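3.2 Closing small parts bags by hand

Parts bags in the Keltden trials were closed at ordinary office desks instead of a packing bench. Five closure types were compared, of which the wire tie was the only one that needed both hands at the neck of the bag throughout. Participants gathered the film, wrapped the tie once and twisted it. The number of turns was left to the participant.
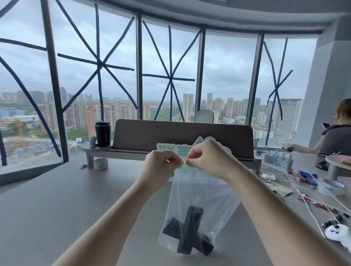

Figure 4. Closing a clear plastic bag with a wire tie.

Grip position affected closure time more than the stiffness of the tie did. Participants who rested the bag on the desk tended to lose the gathered neck before the first turn and had to begin again. When the bag is held up by its neck, as in Figure 4, the weight of the contents draws the film down and both sets of fingertips are free to work on the tie. The dark cross-shaped part remains visible through the plastic, so its identity can be checked without reopening the bag. Mean closure time with this grip was about 4 seconds shorter than with the bag resting.

Desk clutter had little effect on the twisting step itself. It did affect retrieval of the tie, an effect also noted by Vieira and Barros in the Plostanton study. Retrieval was therefore timed separately and is reported in Section 5.

Related articles
Mishra, R., and Leinonen, S. Reopening force of twisted wire closures
Barros, D. Film thickness and neck gathering in small bags
Vieira, A., and Barros, C. Retrieval of small items from shared desks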